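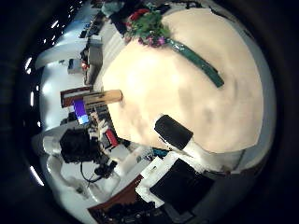
Words: Hina Talpur | Flowers and Foliage | November 13, 2025

Most complaints about short vase life at the Zeltstead stall concern bunches that were sound when sold. The causes are usually a blocked stem, dirty water or a poor position in the room. This item sets out current practice in the packing shed and what we would ask customers to do at home. It replaces the care sheet issued in August, which gave the wrong dose for Clostis.

Cut stems lose water through the leaves and replace it through narrow vessels in the stem. When the stem is out of water, air is drawn in at the cut and can interrupt the flow. Bacteria and plant debris cause a similar blockage, more slowly. A bunch with a lot of leaf loses water faster than one with little, and mixed bunches with heavy foliage will show a problem early. Drooping flower heads with firm leaves lower down normally mean a blockage in the upper stem. If the whole stem has gone limp, check the water level first.

Recutting

Take 2 cm off each stem with a clean, sharp knife or secateurs. Kitchen scissors crush soft stems and should be kept for string. A slanting cut stops the end sitting flat on the base of the vase. It has little other effect. Woody stems may be split once at the end, but hammering them produces loose fibre, which fouls the water. We no longer recommend it for anything, including lilac.

Strip all foliage that would sit below the waterline. Leaves above it can stay unless they are damaged. Geert Segers, who manages the shed at Drotberg, has asked that packers leave the upper leaves on spray carnations. They were being removed for appearance and the bunches looked thin.

Water and feed

Use tap water at room temperature. Bulb flowers such as tulips and hyacinths do better in cold water and a shallow fill. Softened water from a domestic unit contains added sodium and is best avoided; draw from the kitchen drinking tap if there is one.

Clostis powder is now supplied in sachets, each for 1,000 ml. The August sheet gave half that volume, and several customers reported browning at leaf edges. Anyone still holding the old sheet should discard it. The powder contains sugar, an acid and a mild biocide. Sugar on its own feeds the bacteria as well as the flower and will shorten vase life. Household bleach has been suggested by readers. It works at very low doses, but the margin for error is small and it bleaches soft green stems.

Change the water every two days and recut the stems lightly each time. Topping up is acceptable in hot weather between changes, though it does not remove what is already in the vase. Wash the vase with detergent and a bottle brush, then rinse it well. A ring left at the old waterline is enough to contaminate a fresh fill.

Daffodils release sap that harms other flowers. Stand them alone for three hours, pour the water away and do not recut them before mixing.

Position

Keep the vase out of direct sun and away from radiators, draughts and ripening fruit. Fruit gives off ethylene, to which carnations, sweet peas and delphiniums are sensitive. Warm electrical equipment has a similar effect to a radiator on a smaller scale. A cool room overnight helps most species. Tropical foliage is an exception and will blacken at low temperatures.

Bunches laid on a table while the vase is being prepared should not stay there long. Loosen ties before the stems go into water, as tight bands bruise soft material and hold damp between the stems.

Shed notes

Volker Brandes has moved the cold store setting up by roughly 3 degrees for the mixed buckets. Roses remain on the lower setting in the rear bay. Mesfin Birhane is collecting returns data by variety and would like the variety name on every slip, as "red, small" cannot be entered. Buckets from Katsaros arrive with a film on the inner wall and must be scrubbed before use, whatever the delivery note says.

Questions on feed doses go to Min-kyu Do at the Zeltstead desk. Replacement care sheets are in the tray beside the till.

We use cookies to remember your preferences and to measure how our newsletter pages are read. Accept all | Manage settings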